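The Basket Job

Student teams at Plukden spend a school year teaching two arms to put the vegetables away

June 14, 2018

The robotics room at Plukden used to be a textiles room, and the long cutting tables are still there. On most afternoons after class they are covered in laptops, lunch containers and printed timing sheets. The club has 2 competition teams this year, and both of them are working on the same job: pick produce up off a floor and put it in a basket.

The job comes from the Ledard Challenge, a yearly contest for secondary schools run entirely in simulation. Teams never touch a real robot. They are given a model of a two-armed machine and a set of virtual rooms to work in, and they write the code that moves the arms. On contest day the organizers load rooms the students have not seen before and let the code run.

The school joined three years ago because it was the only robotics contest it could afford. Entry costs $234 a team. The club had looked at contests with physical robots and found that parts alone would have used up its whole budget before anyone had paid for a bus. The simulation runs on the school's own computers, slowly on the older ones, and students can keep working on it at home.

Teams are made up of students in grades 10 to 12, and no programming experience is required to join. The first two months go to basics. Students learn how to read the position of each joint, how to send an arm to a point, and how to stop it before it gets there. Stopping takes up more of those two months than new members expect. An arm told to reach for a bowl will go straight through anything in the way, and the contest takes off points for every collision.

By December, most teams can get a gripper over an object and close it. That is where the easy progress ends. A block with flat sides can be gripped in many ways, but vegetables in the simulator are rounded and uneven, and they roll. Wicker is a problem of its own. A woven rim is not a smooth surface, and a finger that comes down in the wrong spot can drag the whole basket along with it.

The team that calls itself Skarkitz spent most of the winter on approach angles. Its members started by bringing the gripper straight down every time, which worked for single items on bare floor and failed once the basket had something in it. They now compare several possible angles before each move and throw out any that would bring a finger too close to what is already there. The check takes time, and time is scored too, so they keep a running argument on the whiteboard about how many angles are worth testing.

The other team, Wragg, went at it from a different direction. Its members worked on the camera first. Their code looks down at the floor, picks out what it believes is produce, and sorts the list by how crowded each item is. Items with open floor around them are handled first. The harder ones are left to the end, on the theory that a few sure points are better than a collision early in the run.

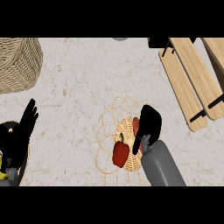
How does a team practise for rooms it has never seen?

It builds its own. The contest software comes with a library of objects and floor textures, and students write short scripts that scatter them at random. Plukden's teams have saved 700 of these practice rooms so far. They run new code through a batch of them overnight and look over the failures the next day.

Looking over the failures is slow work, and it is what most club meetings are made of. One student plays back a run while another writes down the moment it went wrong. The timing sheets have columns for missed grips, dropped items, bumps and what the students call freezes, where an arm finds no safe move and simply stays put. A freeze costs nothing in collision points, but the clock keeps going.

Using both arms at once has been the hardest part of the year. The rules allow a team to use one arm for the entire run, and many do. Two arms can finish sooner if they stay out of each other's way. Skarkitz tried dividing the floor down the middle, with each arm keeping to its own half. This was safe, but it left one arm idle whenever the produce was bunched on the other side. They later let the arms trade sides, with a rule that the second arm has to hold still until the first has cleared the basket.

Wragg uses both arms only when its code finds two uncrowded items far enough apart. Otherwise one arm waits with its hand open.

There are limits to what a simulation can teach, and the students are aware of them. Friction in the software is tidier than friction on a kitchen floor. Nothing bruises. A few graduating members plan to work with physical machines at college next year and expect to relearn a fair amount. The parts they think will carry over are the less exciting ones - keeping records, changing one setting at a time, and saving a working version before trying something new. Wragg lost a full week of code in the fall by skipping that last step.

At the regional round this spring, 113 teams submitted code. Skarkitz finished in the top third and Wragg a little below the middle, held back by a camera setting that read dark floors badly. That problem was fixed a few days after the results came out. The scores were higher than last year's for both teams, and both were invited to enter the open round in the fall, where the rooms are larger and the baskets may be placed anywhere.

The club meets through the end of the month, then breaks for summer. Students who want to keep working can take home a copy of the practice rooms. New members are accepted in September, and the sign-up sheet will be on the door of the old textiles room, next to the list of computers that are not to be turned off overnight.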